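Equipment planning for two-arm workcells

Equipment planning for two-arm workcells is the process by which an organisation decides what to buy, in what order and at what cost, when it sets up a station where two robot arms share one table. The subject covers the arms and their grippers, the table and the rails or mounts that carry them, cameras, lighting, cabling, spare parts, and the floor area and staff time the station will take up. It is usually treated apart from the planning of large production lines, where the cost of guarding and conveyors is far greater than that of the arms themselves.

Scope

A two-arm workcell may be bought as a complete package from one supplier or put together from parts. In the first case the purchaser's planning is mostly a matter of comparing quotations and checking what each one leaves out. In the second, a parts list must be drawn up before prices are sought, and one person or department must be made responsible for seeing that the parts fit together.

Items most often left out of a first quotation are finger pads, mounting brackets, cable guides, delivery, and the labour needed for installation. Software licences may be charged by the arm, by the station or by the year, and quotations that use different bases cannot be compared until they have been converted to the same one.

Budget structure

Budgets are normally divided into capital cost and running cost. Capital cost includes the arms, grippers, table, cameras and control computer. Running cost includes electricity, consumable parts, repair, insurance and the time of the people who operate the station.

The planning guide issued by Provley, a purchasing body for small workshops and colleges, follows this division. In the edition dated September 14, 2023, it advises that arms and grippers together should take up no more than 68 per cent of the capital budget, so that money remains for the table, lighting and cabling. The guide also recommends that a purchaser hold 7 per cent of the capital sum in reserve until the station has been accepted.

Depreciation is a matter for the purchaser's own accounting rules. Grippers are sometimes written off over a shorter period than the arms, as they are more exposed to wear and are more often replaced when the work changes.

Grippers and finger pads

The choice of gripper depends on the size, weight and surface of the objects to be handled. Two-finger grippers are common in small workcells because they suit a wide range of objects and are simple to repair. The main measurements to be compared are the opening width, the closing force and the length of the fingers.

Fingers and pads should be listed as separate lines in the budget. Their surfaces become scuffed in use and the tips may fray, and a worn pad may hold a smooth or rounded object less securely. Purchasers are advised to ask whether pads can be changed on site with ordinary hand tools or whether the whole finger must be returned to the supplier. 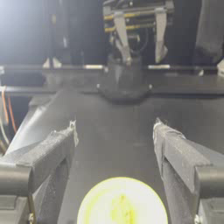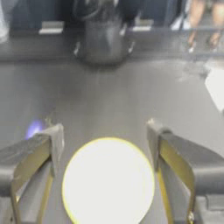 Open gripper fingers at a shared table, with a second gripper at the far side. The first view shows wear on the near fingers; tan-yellow pads can be seen on the inner faces in the second.

Table, mounting and lighting

The table must be rigid enough that the movement of one arm does not disturb the other. Where the arms face each other across the table, the distance between their mounts decides how much of the surface both can reach. A shared area that is too small limits the passing of objects from one gripper to the other, while one that is too large may leave the corners out of reach of both.

A matt surface of even colour is generally preferred where cameras are used. Strong lamps and windows can cause glare, and pale objects may then appear almost white, with little detail on the face. The cost of blinds or diffused lighting is small beside that of the cameras and is best included from the start. Cables should be given enough slack for the full movement of the arm and kept clear of the working area.

Floor area is calculated from the full reach of the arms and not from the table alone. An allowance is made for people standing or passing nearby, and the limits of that area are settled in the risk assessment before the position of the table is fixed.

Comparison of supply routes

The Provley guide describes three supply routes and takes one project for each. At Lisard, a single supplier delivered the complete station, and the purchaser paid a higher price in return for one point of contact. At Temba, the table and mounts were made locally and only the arms and grippers were bought in. Kevex leased its station, with replacement pads included in the lease charge.

The guide does not rank the three. It notes that the second route required the most staff time before installation, and that leasing moved most of the expense from capital to running cost, an arrangement not permitted under the rules of some grant schemes.

Ordering and acceptance

Orders are commonly placed in 2 stages. The table, mounts and one arm are ordered first, and the second arm follows once the layout has been checked. This delays completion but reduces the risk of paying for equipment that does not fit.

Acceptance is based on a written test agreed before the order is placed. Such a test names the objects to be picked up, their starting positions, the lighting and the number of attempts. The Provley guide suggests an acceptance period of 90 days from installation, during which faults are corrected at the supplier's expense. Final payment is due at the end of that period.

Maintenance planning

A maintenance plan lists the parts to be inspected, the interval between inspections and the stock to be held. Screws and other fasteners on the fingers are checked for tightness, pads for wear, and cables for damage at the points where they bend. A spare set of fingers is normally held for each arm.

See also

Acceptance testing
Life-cycle costing
Robot end effector
Workcell layout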